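The mirror had been in the hall closet since the move, face to the wall, behind the ironing board. Marwa Mahrous found it while she was looking for a suitcase. It was taller than she remembered and there was a gray film on the glass.

She called her brother-in-law to ask whether he wanted it back.

"I thought you sold that," Hatem said.

"You gave it to me. I paid you 34 dollars."

"Then it's yours."

She had an offer on the apartment and 4 days to clear it. The man from Prulis, the moving company, had walked through with a clipboard and written down everything she pointed at. Mirrors were extra, he told her. He wanted a box for it and a signature.

Her mother had dressed in front of that mirror every morning in the old place on the second floor. She checked the back of her hem, then her shoes, and then she went to work at the Gruson bakery and stood for nine hours. After she died, Hatem took the mirror and Marwa took the plates. Two years later he needed the space.

Essam Ghoneim came over in the afternoon to help with the shelves. He had already taken the books down and tied them in stacks.

"Are you keeping this?" he asked.

"I don't know. Is it worth cleaning?"

"Everything's worth cleaning before you decide."

She went to the kitchen to wrap the plates. When she had done the last of them she stood for a while with the tape in her hand. She could hear the cloth squeaking on the glass in the other room. 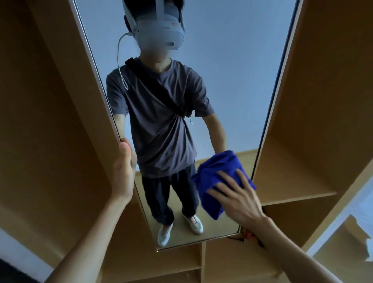

The mirror, with a blue cloth on the lower part of the glass.

"Come and see," Essam said.

She went in and stood next to him. The light from the window reached all the way down the glass. She turned sideways and looked over her shoulder at the back of her skirt, and then she looked at her shoes.

"Well?" he said.

"Call Prulis for me. Ask them how much extra."

He went to find the number. Marwa picked up the cloth and started on the top corner, where he had missed a spot.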